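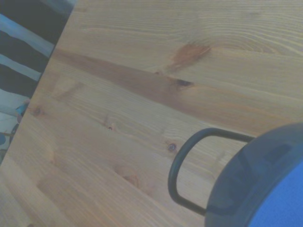
Sandu table top, pine

Replacement top for the Sandu table frame, also sold separately for use on trestles.

Material: pine, light honey colour
Length: 1000 mm
Fixing points: 6, screws not supplied
Article no.: 2110

Knots and darker streaks are a feature of the timber and vary from one top to the next. Small knot holes are not filled and are not accepted as grounds for return. Colour deepens with exposure to daylight - turn the top end for end every 3 months for an even tone.

Wipe with a damp cloth and dry at once. Do not use scouring powder.

Delivered flat. Frame and trestles ordered separately from Mostico.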